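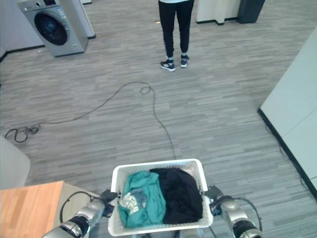
Fig. 4. Laundry basket with a shirt and a dark garment.

Section 4: Loading the Drendton Washer-Dryer

4.1 Before you load

Read this section once before your first wash. You will probably read it again after your first mistake, and it will still be here.

The Drendton washes and dries in the same drum, so the amount you put in at the start is the amount it has to dry at the end. The drum will happily swallow a load far too big for the dryer stage. It has no opinion on the matter until hour three.

1. Sort by color first, then by fabric. Dark cottons can go together. Anything with a print goes in inside out.
2. Empty every pocket. The machine will find what you missed and distribute it evenly.
3. Close zippers and hooks. Leave shirt buttons undone.
4. Put small items such as socks and baby clothes in a mesh bag.
5. Shake each piece out before it goes into the drum. A garment that goes in as a ball comes out as a warm ball.

CAUTION: Do not load anything that has been in contact with gasoline, paint thinner, or cooking oil. Washing does not remove enough of it to make the drying stage safe. Hang such items outdoors and wash them separately with the dryer turned off.

4.2 Filling the drum

1. Open the door fully. It stops at a right angle and will not go further, however firmly it is asked.
2. Load the pieces one at a time, large and small mixed.
3. Stop when you can still lay your hand flat on top of the clothes. For a wash-and-dry program, stop at half a drum.
4. Check the rubber door seal for trapped fabric. Run a finger all the way around, including the bottom, where the sleeve always is.
5. Push the door shut until it clicks.

Note: A single heavy item, such as a bath mat, will pull the drum off balance. The machine will slow down, try again, and finally give up and show E40. Add two or three towels and restart the program.

4.3 Detergent

The drawer has 3 compartments. From left to right they are prewash, main wash, and softener. The symbols molded into the plastic say the same thing, in a language known only to the people who molded them.

1. Pull the drawer out until it stops.
2. Pour liquid or powder into the middle compartment, up to the first line for a half drum and the second line for a full one.
3. Add softener to the right compartment if you use it. Do not go over the MAX mark, or the whole dose will drain away with the first water.
4. Close the drawer slowly.

Skip softener for towels and sportswear. It leaves a coating that makes towels worse at the one thing they do.

4.4 Choosing a program

Turn the dial to the program and press Start. The ones you will use most are:

Dark 40: dark and printed cottons, wash only
Mixed Dry: everyday clothes, half drum, wash and dry
Quick: lightly worn clothes, not dirty ones, whatever the name leads you to hope
Wool: hand-wash wool, dryer locked off

To add drying to another program, press Dry until the light comes on. If the light refuses to come on, the program does not allow drying, and pressing harder has been tested.

CAUTION: The door glass gets hot during drying. Keep children and pets away from it until the cool-down light goes out.

4.5 When the program ends

The door stays locked for a short time after the beep. Wait for the second click – pulling on the handle during this time is how handles end up on our parts list (item 938).

1. Take the clothes out promptly and shake them.
2. Clean the lint filter behind the lower flap.
3. Wipe the door seal dry and leave the door ajar.

If clothes come out damp, the load was too big. If they come out damp at half a drum, clean the filter. If you have just cleaned the filter, see Section 7, Drain and Airflow.

Section revised December 23, 2025. Text: Yaryna Dmytriv. Checked on the machine by Ismael Fontes.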